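# Kesard G2 핸드헬드 그리퍼: 제품 안내 및 운용 기준

Kesard G2는 작업자가 손에 들고 조작하는 시연 수집용 그리퍼입니다. 로봇 팔 없이 파지 동작을 기록할 수 있으며, 양손 작업은 두 대를 한 조로 사용합니다. 품번은 KG2-693이고, 교체용 핑거 패드는 별도 품목으로 주문합니다.

이 페이지의 운용 기준은 Prallance 작업장 안전 지침 개정판(23/06/2022)에 맞추어 작성했습니다. 구매 전 검토용으로 쓰셔도 되고, 현장에 출력해 비치하셔도 됩니다.

## 기본 구성

- 그리퍼 본체 2대(좌·우)
- 고무 핑거 패드 2쌍
- 마커 큐브 및 고정 나사
- 카메라 모듈, 케이블
- 점검표(한국어, 영어)

배낭형 기록 장치와 헤드셋은 기본 구성에 들어 있지 않습니다. 기존에 쓰시던 장비가 있으면 주문 전에 커넥터 규격을 알려 주십시오.

## 작업 공간 기준

한 공간에서 여러 명이 동시에 작업하는 경우 작업자마다 구역을 정하고, 허리를 굽히거나 몸을 돌려도 옆 사람의 장비에 닿지 않을 만큼 간격을 둡니다. 배낭을 멘 상태에서는 뒤쪽 여유가 생각보다 많이 필요합니다. 구역 배치도를 그릴 때는 배낭 두께까지 포함해서 계산하십시오.
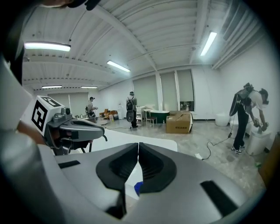

바닥을 지나는 케이블은 통행로를 가로지르지 않게 벽 쪽으로 돌리고, 어쩔 수 없이 가로질러야 하면 덮개를 씌웁니다. 의자, 상자, 소품은 작업 구역 밖에 모아 두고 해당 회차에 쓰는 물건만 들여놓습니다. 회차가 바뀔 때 소품을 정리하는 담당자를 미리 정해 두면 좋습니다.

조명은 회차 도중에 바꾸지 않습니다. 블라인드도 시작 전에 위치를 정하고 끝날 때까지 그대로 둡니다. 마커 면에 빛이 강하게 반사되면 인식률이 떨어집니다.

## 작업 전 점검

1. 핑거 패드의 홈에 이물질이 끼어 있지 않은지 확인합니다.
2. 패드를 완전히 닫아 좌우가 어긋나지 않는지 봅니다.
3. 마커 큐브를 손으로 가볍게 흔들어 유격을 확인합니다. 움직이면 나사를 다시 조입니다.
4. 카메라 렌즈를 마른 천으로 닦습니다.
5. 배낭 끈과 케이블 고정 상태를 확인합니다.

점검 결과는 작업자 본인이 기록하고 서명합니다. 서명이 없는 회차의 데이터는 납품분에 포함하지 않는 것을 원칙으로 합니다.

## 작업 시간과 휴식

연속 작업은 약 30분을 넘기지 않습니다. 손목이나 어깨에 통증이 있으면 시간과 관계없이 즉시 중단하고 현장 책임자에게 알립니다. 물이 든 용기나 무거운 물건을 다루는 과제는 별도 승인을 받은 뒤 진행합니다.

## 촬영 동의와 기록 보관

카메라 시야에는 주변 작업자도 들어올 수 있습니다. 같은 공간에 있는 인원 전원에게 서면 동의를 받고, 방문자는 수집이 끝난 뒤 입장하도록 안내합니다. 동의서와 점검표는 회차 번호별로 묶어 보관합니다.

## 소모품과 문의

핑거 패드는 표면이 갈라지거나 홈이 닳으면 좌우를 함께 교체합니다. 한쪽만 교체하면 파지 중심이 틀어집니다. 마커 큐브는 인쇄면에 긁힘이 생기면 교체 대상입니다.

- 제품 및 견적: Selina Hubmann
- 안전 기준, 현장 교육: Seidu Ackah (내선 3838)

현장 교육은 10월분까지 신청을 받고 있습니다.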